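Right, it's thread time. I spent most of December looking after the two-arm cell we use for kitchen jobs, and I have learned more about cables than I ever wanted to. Bit by bit, then!

Quick background for new followers: two arms bolted along the far edge of one big table, a parallel gripper on each, and whoever is on shift brings it up, checks it over and puts it to bed again. This winter that has mostly been me and Rostyslav Kuzmenko.

I love this cell. It isn't fancy and it has its moods, but when both arms come up clean first time and the lights go green on the bases I still get a little buzz out of it. Every morning! Two years in!

First thing we do is nothing clever. Power off, walk round the table, look. Are the base bolts where the paint marks say they should be? Has anything been left inside the reach of an arm? Is the stop button where your hand expects it? Takes as long as a cup of tea takes to brew (I have tested this).

Paint marks, by the way. A stripe across every bolt head and on to the metal next to it. If the stripe is broken, the bolt has moved. Hongjun Long put them on when we built the thing and I thought it was a bit much. I have since apologised to Hongjun.

Then cables. Each gripper has its own run coming down to it, and it needs enough slack for the wrist to turn all the way both ways. Too little and it tugs at the end of the turn. Too much and you get a big floppy loop that goes looking for things to catch on.

We were losing the right gripper once or twice a week. It would drop out for a blink, come back, and carry on as if nothing had happened. The log just said the connection had gone. Very helpful, thank you, log.

I swapped the connector. Still did it. Swapped the gripper from right to left and the fault stayed on the right, so that was the gripper in the clear. Swapped the cable for a new one from Skonberg and it ran clean for nine days. I was insufferable for all nine of them.

Day ten, gone again. Rostyslav sat down with a coffee and just watched the arm go through its warm-up, over and over, and spotted that the clip nearest the wrist was gripping the cable hard enough to stop it sliding. So every turn bent it in exactly the same place. The new cable was already going soft there.

Fix was a wider clip with a bit of foam in it. That's the whole fix. I'd like to say there was more engineering involved.

Someone asked how we know when a cable is on its way out. Fingers! Power off, run it slowly between finger and thumb, and feel for a spot that bends more easily than the rest. You'll find it long before you can see anything on the outside.

We also keep a count of full warm-up cycles on each cable now. The one that failed had done 3,279. I don't know if that's good or bad (tell me if you do) but at least there's a number on the whiteboard for next time.

Next: homing. Both arms go to their start pose one after the other, never together. You could run them together, there's room. We don't, and I like it that way, you can keep your eyes on one thing.

After homing we check each gripper against a 94 mm block. Open, close on the block, read the number off the screen. If the reading has drifted by more than 2 mm we redo the zero before anything else happens. It nearly always passes. I still enjoy watching it pass.

Finger pads get wiped every morning with a damp cloth and then a dry one. Bread is the enemy here. Crumbs get into the grooves and then your grip goes slippy halfway through a lift, and you spend an hour blaming the software. Ask me how I know.

Small brush for the finger joints, by the way. A soft paintbrush is perfect. Please don't use compressed air, it only pushes the crumbs further in. I did this. Rostyslav has the photos.

The table top is the bit visitors never ask about and it might be my favourite part. It's plain and brown and smooth, so things stand out well on it, and it wipes clean in one go. We had a shiny one from Kemora before and the glare off it was dreadful by late afternoon.

Setting out the objects has its own sheet, which lives on a hook by the door. Toaster on the left, plate on the right, flex led away off the side so that neither gripper has to come near it. Toaster gets switched off at the wall whenever anyone's hands are over the table, no exceptions.

We went through a spell of laying things out by eye and every shift had its own idea of "left a bit". Hongjun ran 100 starts with the sheet and you could see the difference in how often the arms had to hunt for things. The sheet stays.

Still on my list: tidying the wiring along the front edge. It works, it's safe, and it looks like a plate of spaghetti. I've got a length of Bepari trunking waiting, and no more excuses.

Also want to try softer pads on the left gripper. The team over at Kerkdale sent us a set to have a go with and they feel lovely, a bit like a pencil rubber. Will report back once they've had a proper few weeks of toast.

If you look after a two-arm setup and you've got a better way of holding the cable at the wrist, please send pictures. I will look at every single one. Breakfast run is next on the sheet, so I'm off to get the mitts out and find the bread.

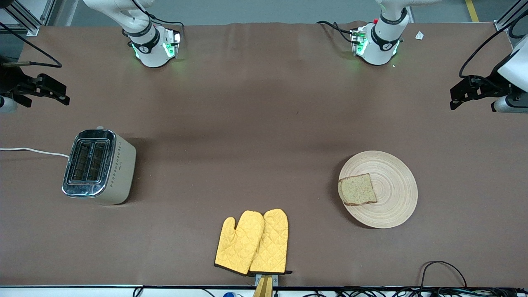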